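공동 숙소 방 안전 점검표 (점검자 의견 포함)
숙소: 클리롬사이드 기숙사 2층, 점검일: 10/26/26, 점검자: 아산카 프라마닉
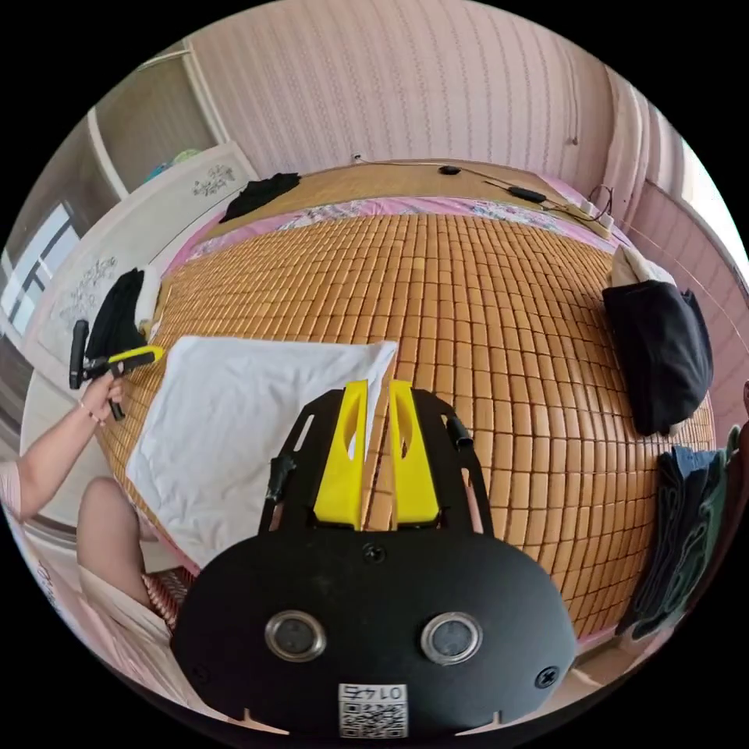

1. 점검 전에 읽어 주십시오
이 점검표는 방을 쓰는 사람과 점검자가 같이 봅니다. 각 항목 옆에 "양호", "수리 필요", "다시 확인" 중 하나를 씁니다. 제 한국어가 부족해서 의견이 조금 길 수 있습니다. 이해가 안 되는 문장이 있으면 저에게 직접 물어봐 주십시오.

2. 침대와 침구
침대 다리 흔들림: 양호. 손으로 네 모서리를 눌러 보았습니다.
침대 나사 조임: 수리 필요. 창문 쪽 침대에서 머리 부분 나사가 헐겁습니다. 손으로도 돌아갑니다. 공구는 1층 사무실에 있습니다.
대나무 자리: 양호. 여름에 쓰는 대나무 자리는 조각을 잇는 줄이 끊어지면 피부가 끼일 수 있습니다. 자리를 천천히 손바닥으로 쓸어 보고, 거친 조각이 있으면 표시해 주십시오. 날씨가 추워지면 닦아서 완전히 말린 다음에 말아서 보관합니다. 접으면 안 됩니다.
베개: 양호. 베갯잇은 각자 세탁합니다. 베개를 전기 히터 앞에서 말리는 것은 금지입니다.
침대 밑: 다시 확인. 종이 상자가 많이 있습니다. 케브세르 아키올 씨가 치우겠다고 했습니다.

3. 전기
벽 콘센트: 양호. 탄 자국과 냄새가 없습니다.
멀티탭: 수리 필요. 한 멀티탭에 밥솥과 히터를 같이 꽂았습니다. 히터는 800와트 제품이고 벽 콘센트에 혼자 꽂아야 합니다. 멀티탭은 스위치 부분이 따뜻해서 제가 뽑아 두었습니다. 새 것이 올 때까지 다시 쓰지 마십시오.
전선 위치: 양호. 전선이 이불이나 매트 밑으로 지나가면 안 됩니다. 지난번에는 문 옆에서 전선이 문틈에 눌렸는데 지금은 고쳤습니다.
전기장판: 다시 확인. 아델 벤키란 씨의 전기장판은 아직 상자 안에 있습니다. 꺼낸 날에 온도 조절기를 먼저 보겠습니다.

4. 화재와 대피
연기 감지기: 양호. 시험 버튼을 눌렀고 소리가 났습니다. 배터리는 12월에 모두 교체합니다.
소화기: 양호. 압력 바늘이 초록색 안에 있습니다. 그런데 소화기 앞에 우산꽂이가 있었습니다. 우산꽂이는 신발장 옆으로 옮겼습니다. 다시 앞에 두지 말아 주십시오.
복도 폭: 양호. 방문에서 비상계단까지 약 26미터입니다. 자전거와 쓰레기봉투가 없어야 합니다.
대피 안내문: 수리 필요. 글자가 한국어만 있습니다. 타루시 코디카라 씨가 싱할라어 번역을 도와주기로 했습니다. 영어는 제가 쓰겠습니다. 벵골어는 자항기르 마투바르 씨에게 부탁했는데 아직 대답을 못 받았습니다.

5. 창문과 환기
창문 잠금: 양호.
방충망: 수리 필요. 아래쪽 구석이 찢어졌습니다. 테이프로 막았지만 오래 못 갑니다.
곰팡이: 다시 확인. 옷장 뒤의 벽에 작은 검은 점이 있습니다. 옷장을 벽에서 손 하나 들어갈 만큼 떼어 놓았습니다. 아침마다 창문을 잠깐 열어 주시고, 젖은 수건은 방 안에 널지 마십시오.

6. 욕실과 바닥
미끄럼 방지 매트: 양호. 뒷면 흡착판도 확인했습니다.
온수: 양호. 물이 나오고 조금 기다리면 뜨거워집니다. 처음에 너무 뜨거울 수 있으니 손으로 먼저 확인하십시오.
배수구: 수리 필요. 물이 천천히 내려갑니다. 머리카락을 꺼냈지만 똑같습니다. 안쪽 관의 문제라고 생각합니다. 업체 파가노에 전화했고, 접수 번호는 344입니다.
방 문턱: 다시 확인. 금속 덮개의 한쪽이 올라와서 양말이 걸립니다. 밤에 화장실에 갈 때 조심하십시오.

7. 점검자 의견
전체적으로 지난 점검보다 좋아졌습니다. 특히 복도가 깨끗해서 감사합니다. 제일 급한 것은 멀티탭이고, 그다음은 침대 나사입니다. 나사는 제가 오늘 저녁에 조이겠습니다. 방충망과 안내문은 급하지 않지만 잊어버리기 쉬워서 사무실 게시판에도 썼습니다.
히터에 대해서 한 번 더 부탁드립니다. 방을 나갈 때는 스위치만 끄지 말고 플러그까지 뽑아 주십시오. 잘 때도 같습니다.
"수리 필요" 항목은 수리가 끝나면 사용자가 옆에 이름을 쓰고, 제가 다시 보고 서명합니다. 의견이 다르면 이 종이 뒷면에 써 주십시오. 편한 언어로 쓰셔도 됩니다.

점검자 서명: 아산카 프라마닉
사용자 확인: 케브세르 아키올, 아델 벤키란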